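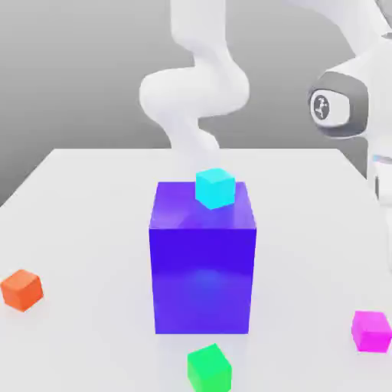 Flevwood group publishes rules for reporting robot test results

October 2024

A working group based in Flevwood has published a guide on how laboratories and small companies should report the results of robot manipulation tests. The document is called the Zanside Guide, after the building where the group holds its meetings. It is free to download and nobody is obliged to follow it, but two regional funding programs have already said they will ask applicants to state if they use it.

The guide deals with simple table tasks, such as picking up a block, putting one block on another, or moving a block to a marked place. These tasks are very common in research because they are cheap and easy to repeat. According to the group, they are also reported in so many different manners that a reader often cannot compare one paper with the next.

"Two teams write that their arm can stack coloured cubes, and both give a success rate," said Lina Nseir, who edited the guide. "Then you look closer. In one case the cube had to stay on top after the gripper opened and moved away. In the other case it was enough that the cube touched the top. These are different tests with the same name."

The first part of the guide is about simulation. Much of the work in this field is now done in a simulated scene before any real arm is switched on, and some of it never leaves the computer. The group has no objection to this. It asks only that every figure, table and video be labelled as simulated or real, in the caption itself and not in an appendix. If a result combines both, the numbers must be given separately.

A simulated result should also come with the name and version of the simulator, the friction values used for the objects and the table surface, and the length of the time step. Nseir said that friction caused the longest discussion in the group. A block that sits well on another block in simulation may slide off in the laboratory, and very often the paper does not tell which value was chosen or from where it came.

The second part is about starting positions. The guide recommends at least 100 trials for each task when the test is simulated, with the objects placed by a random procedure that is described and can be run again from a published seed. Placing the objects by hand until the layout "looks reasonable" is not accepted. Objects that are not part of the task, which the guide calls bystander objects, must be listed with their size and colour. If the arm pushes a bystander object during the trial, this must be recorded, even when the task was completed.

For real arms the number of trials may be lower, but every trial that was started must be counted. A trial may be removed only for a reason written down before the test began, for example a power failure. The guide gives a standard form for this purpose. It also asks for the maximum speed and force limits that were set during the trials, as an arm which works very slowly may do well in a test and still be of little use in a workshop.

To prepare the guide, the group read 69 published reports and tried to fill in its own form for each of them. Anika Dunleavy, a test engineer at Weldu, was responsible for this work. She said that the missing item was most often the definition of success.

"I expected problems with the difficult things, like calibration," Dunleavy said. "But I was stopped by the easy things. How long must the block stay in its place? Who decides, a person or a program? I wrote to some authors and they were friendly, but they did not always remember."

The guide now proposes that an object counts as placed when it has stayed at rest, without contact with the arm, for 2 seconds. Authors are free to use another value if they state it. In simulation the decision should be made by the program, and the code for it should be published together with the results.

Not everyone is satisfied. Vidusex, a small company which develops training software for robot arms, took part in the first meetings and sent written comments on the draft in March. It supports the labelling rules, but finds that the requirement to publish the random seeds goes too far for commercial products. The company said its internal test set contains over 2,000 layouts and that a competitor could use them for tuning. The final text includes a compromise, by which a firm may keep its layouts private if an outside laboratory has run the test and signs the form.

The group also discussed whether to include a ranking of laboratories, and decided against it. Nseir said a list of this kind would change the behaviour of the participants, and that the forms will be easier to fill in truthfully without it.

A second edition is planned, with a chapter on soft objects such as cloth and cables. Comments on the present edition can be sent to the group through the form on its website. Laboratories that wish to try the reporting form on a test already finished are asked to mention this in their message, so that their answers can be kept apart from the others.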